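# Team shirts: are we really doing orange again?

**marshhen_21**

Okay, bringing this over from the trail running chat before it gets buried. Sign-ups for the Skokholm Loop open in September and we still haven't agreed on shirts. Mervin Gauthier wants to stick with the orange. I want to talk about whether anybody wears theirs after race day, because mine lives at the bottom of a drawer and I'd love to pay for something I'd put on for a Tuesday-type run too, you know?

My complaints: it's cotton, it holds sweat like a sponge, and by mile six last year I had a raw spot under each arm. Finish time was bad enough without that!

**ivinard_hills**

Cotton is fine if you're walking it. Half our group walks it. The Junano tech shirts everybody raves about cost almost twice as much and mine smelled like a gym bag after three washes, no matter what I did.

Also orange is the whole point. We go through the Campbell woods during turkey season. I want to be seen.

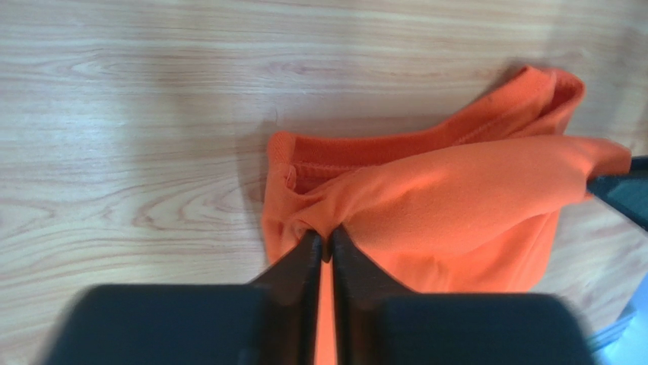
*the orange*

**slowpoke_yaw**

Yaw Abubakari here (changed my user name, sorry for the confusion). I'm with marshhen on the fabric and with ivinard on the color. Can't we get orange in something that breathes? I ran the whole back half of the loop last year with my shirt tied around my waist, and then I had bug bites to go with the sunburn.

On the smell thing — soak it in white vinegar and cold water before you wash it, and skip the fabric softener. Softener coats the fibers and locks the stink in. My wife taught me that and it saved two of my favorite shirts.

**ivinard_hills**

I did the vinegar. Then my closet smelled like a pickle. Hard pass.

**marshhen_21**

You have to rinse it!!

Anyway, money. We've got $600 set aside for shirts and I'd rather not pass the hat again. The print shop quoted 21 shirts in cotton and we'd come in under that with some left over for bananas. For tech fabric we'd be over, and everybody would have to chip in. I don't mind chipping in. I know some people do.

**gravel_pete**

Some people do, yes. I've got two kids running this thing. They'll outgrow the shirts by Christmas, so I'm voting for whatever is cheapest. And please, a normal crew neck. The V-necks we had that one year looked like hospital scrubs.

**slowpoke_yaw**

Fair point on the kids. What if cotton is the default and anyone who wants the fancy fabric pays the difference? Same color, same logo. I asked the shop and they'll do a mixed order as long as the ink matches.

And yes to the crew neck. I burned the back of my neck in the V-neck and peeled for a week.
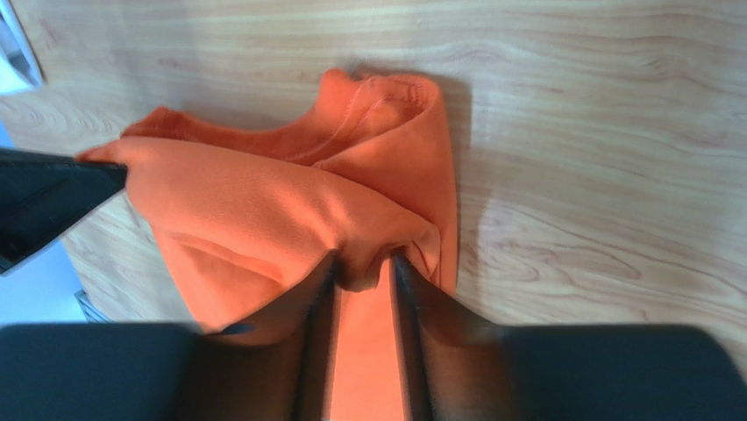
Skokholm Loop Trail Runners — Shirts & Gear

**marshhen_21**

I could live with a mixed order. I still think the orange will look different on the two fabrics, though. Poly takes dye brighter, and in the group picture we'll be two teams.

**ivinard_hills**

Then stand the cotton people in back. We're used to it, we finish there.

**gravel_pete**

Speaking of the logo, can it be smaller this time? That big block of ink on the chest doesn't breathe at all. I'd bet half of marshhen's sweat problem is the print and not the cotton.

**marshhen_21**

My raw spots were under my arms, Pete. But yes, smaller logo, I'm all for it.

**slowpoke_yaw**

Okay, I'll ask for a new quote with the small logo and a mixed order. Post your size and "cotton" or "tech" under this one. I'm a large, tech. Mervin, I have you down as cotton unless you tell me different.

**gravel_pete**

Adult medium, youth large, youth small, all cotton. Does the youth small run tiny? The last one barely made it over his head.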